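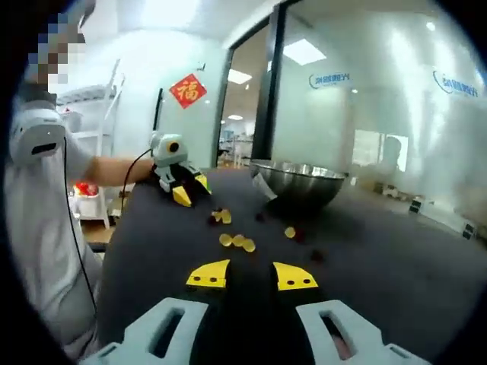 4.2 Equipment planning and budget

The purchase plan was drawn up before any collection hours had been booked. Two questions had to be settled first: how many hand-held grippers each station at Clindbridge would need, and which parts would wear out often enough to be bought as consumables. Everything else in the plan follows from those two answers.

The tasks in the first block are small-object tabletop tasks. Pieces are picked from the table surface and placed in a container at the centre. Figure 4 shows the gummy task, with two grippers at the table, translucent yellow and dark red pieces scattered on a dark top, and a stainless steel mixing bowl on the table. Objects of this size put most of the demand on the fingertips. The load on the finger bodies is low, and we did not budget for replacing them within the project.

We considered three suppliers. Purnis sells a complete hand-held unit with its fingers, sensing head and cable, and quotes a single price per unit. Grecu sells the mechanical part only and leaves the sensing head to the buyer. Erent offers equipment on lease, with a fixed term and a swap-out arrangement for failed units. The quotes were hard to compare directly, as Grecu's did not include assembly labour and Erent's did not include freight in either direction. We added our own estimate for each missing line and asked all three suppliers to confirm the result in writing. Two of them did. Erent sent a revised quote instead, and that is the version used in this section.

Unit cost is the line most readers will look at first, but it was not the largest difference between the options. Fingertips are priced separately by every supplier. At the planned rate of use, the project needs 300 fingertip pairs over its full length, and a difference of a few dollars per pair moves the total more than any discount we were offered on the grippers. Purnis charged $35 a pair at this quantity. Grecu was cheaper per pair but asked for the whole order up front, which our storage and our cash flow did not suit. The Erent lease restricted us to tips supplied by Erent.

Wear was estimated from a pilot run of 109 sessions. Tips were changed when the operator reported slipping on two consecutive picks, or when the edge showed a visible nick. Both rules depend on judgement and we would tighten them in a second study. A tip that slips on a smooth gummy may still be perfectly good for a wooden block, and several discarded pairs were later put back into service for the larger objects. The estimate in the plan does not count this reuse, so it is probably on the high side.

The choice of two grippers per station has a direct effect on the budget and was debated at some length. With one gripper per station the capital line is almost halved. Against this, a station with a single unit stops whenever that unit is being repaired or recalibrated, while the room and the operator's time are still being paid for. A station with two units can run shared-table tasks with two operators, and can fall back to one-operator tasks when a unit is out. In the pilot, lost hours came mainly from cables and connectors. We therefore kept two units per station, bought one spare unit for the site as a whole, and moved the money saved on further spares into cables.

Task materials were treated as a separate line with a low ceiling. Bowls, trays and blocks were bought once from a kitchen supply store. Candy and other food items were bought monthly in small amounts – they harden, pick up dust and change colour, and a bulk order would have been partly wasted. The cost is trivial next to the hardware, but the purchasing rules at our institution require a separate approval for food even when it is not to be eaten. The approval took longer than the gripper order.

Labour for set-up and upkeep was budgeted at 772 hours. This covers unpacking, mounting, calibration, cleaning the tips and table, and resetting the objects between sessions. Resetting takes the largest share. We had first placed it under operator time, and the early drafts of the budget looked healthier than they should have as a result. Other groups planning similar work may want to check where their own figures put it.

The final order went to Purnis in December, with fingertips delivered in four lots against a single purchase order. The lease remains a reasonable choice for a shorter project. Over our period the total lease payments came out above the purchase price, and the return conditions left the cost of ordinary scuffing with the customer. Resale value at the end of the project was set to zero in all three comparisons.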